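Search
Search this site
Go

Tralell team builds a practice room for its robot arm

A small team at Tralell has started gathering examples to teach a robot arm how to pick up small objects, and all of it happens in simulation. The work began in January, and the first 70 recorded runs are already saved and labeled.

Each run is one attempt at a simple job, steered by a person at a desk. The computer stores every movement of the arm along with the views from two virtual cameras. A learning program called Kato will then study the recordings and try to work out the moves for itself.

"I love this part," said Ekaette Etim, who leads the project. "You watch someone get better at it run after run, and all of that skill goes straight into the data!"

Etim and her colleague Osvaldo Peixoto share the steering. They keep the clumsy attempts too – a slow approach or a second try can teach the program how to recover. Of the 70 runs, 55 will be used for training and the rest held back for testing.

Peixoto said the hardest thing is staying patient near the end of a move. "The last little bit before you close the fingers is where you want to rush," he said. "I still do it."

The team meets on Friday to choose the next set of tasks, and Lahcen Sqalli will join them to help with labeling. They hope to add new objects and different lighting soon.
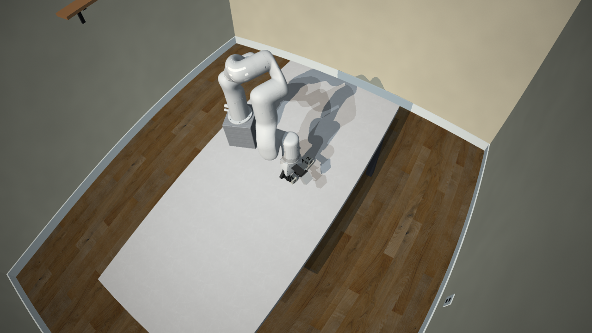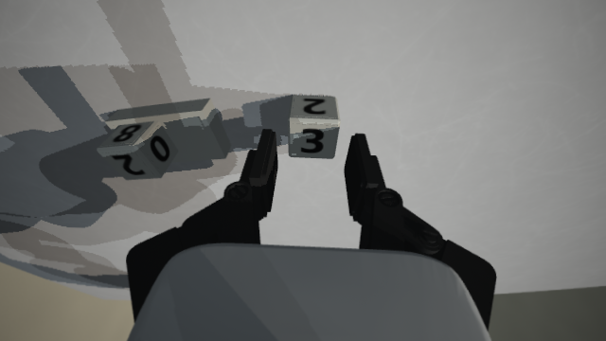 The simulated arm at its table, and a closer view of the gripper with two numbered dice.

Contact us | Copyright Tralell | Back to top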